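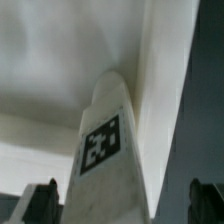
Birsen Keskin asked last August why her matte white woodwork came out shiny wherever she had cleaned it. The usual cause is too much rubbing. Matte paint has a slightly rough surface, and a hard sponge polishes it smooth. The steps below are for scuffs and gray smudges on matte or flat white paint indoors.

What you need

A soft white cloth, two if the area is large
A bowl with up to 700 ml of lukewarm water
Dish soap without added color
A small foam roller
Leftover paint from the same can, if you have it

Cleaning

1. Dust the surface with a dry cloth first. Grit under a wet cloth leaves new scratches.

2. Add one drop of soap to the water. Dip the cloth and wring it out until it no longer drips.

3. Start in a low corner and dab - do not scrub. Work from the outside of the mark toward the middle.

4. Go over the spot with a second cloth and plain water, then pat it dry.

5. Wait an hour before you judge the result. Damp paint looks darker than it is.

Melamine sponges work on satin and gloss. On matte, try one behind a door first.

Touching up

If the mark is still there the next day, it needs paint. Stir the can for a few minutes, as the part that makes paint matte sinks to the bottom. Load the foam roller, run most of it off on cardboard, and roll a thin coat a little past the mark on all sides. A brush leaves lines that show in side light.

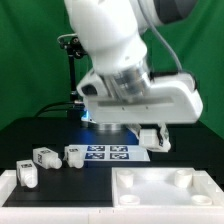
According to Aniela Tokarz, even paint from the original can stood out when she tried this on a hallway wall painted seven years earlier. White paint yellows with age, and a fresh patch can look too bright. In that case paint the whole face from corner to corner, so the change in color falls on an edge.

Let the first coat dry for as long as the can says before adding a second. Leave the new paint alone for two weeks before washing it. It feels dry much sooner, but a wet cloth can still lift it.

Write the color code and date on a strip of tape and stick it to the lid. Store the can indoors, away from frost.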